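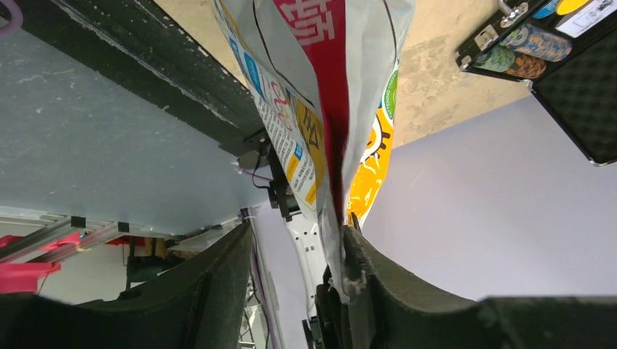 1/ The grip-force fault on our two-arm station at Trimthorpe has a cause now, so I'm writing it up. The symptom was simple: partway through a run, the fingers would close harder than commanded and stay there. With foam pads and a crumpled snack bag pinched by its twisted end, you can miss that for a long time. With a metal part you hear it.

2/ The logs show it on 19 of 200 grasps, all on one arm. The command was 80 on the controller's scale. The drive went to 100 and held.

3/ First suspect was the cable. We swapped it and ran the set again – same fault.

4/ Second suspect was the pads. Also no change.

5/ The cause was a stale setting in the Brurkel drive. After a brief power dip it reloads its factory limit and reports no error. Our software never asked it again.

6/ What we run it on: a metal scoop, an open bag of small brown pellets, toy bricks, a green can. Mixed shapes, on purpose. 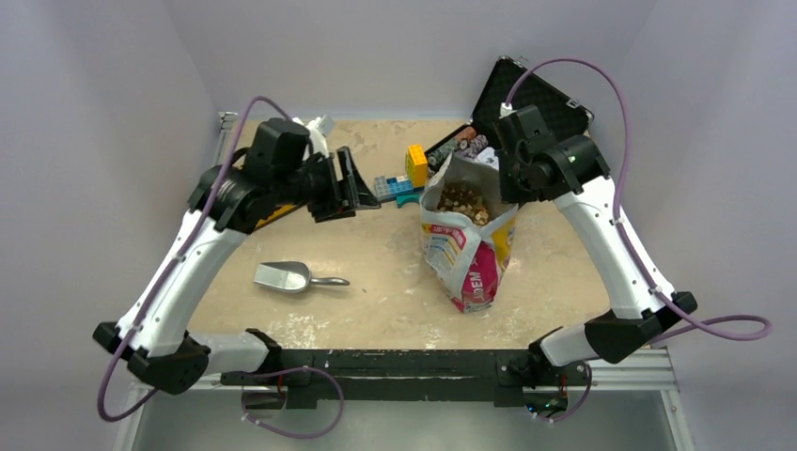
7/ Fix, as of 3 April 2025:
Read the limit back before every grasp.
Stop both arms if it doesn't match.
No hands over the table until the stop is confirmed.

8/ Trukmont has the same drives on their line. I've sent them the logs. If you run these, check your limit after a power dip – ours looked fine on the status page the whole time.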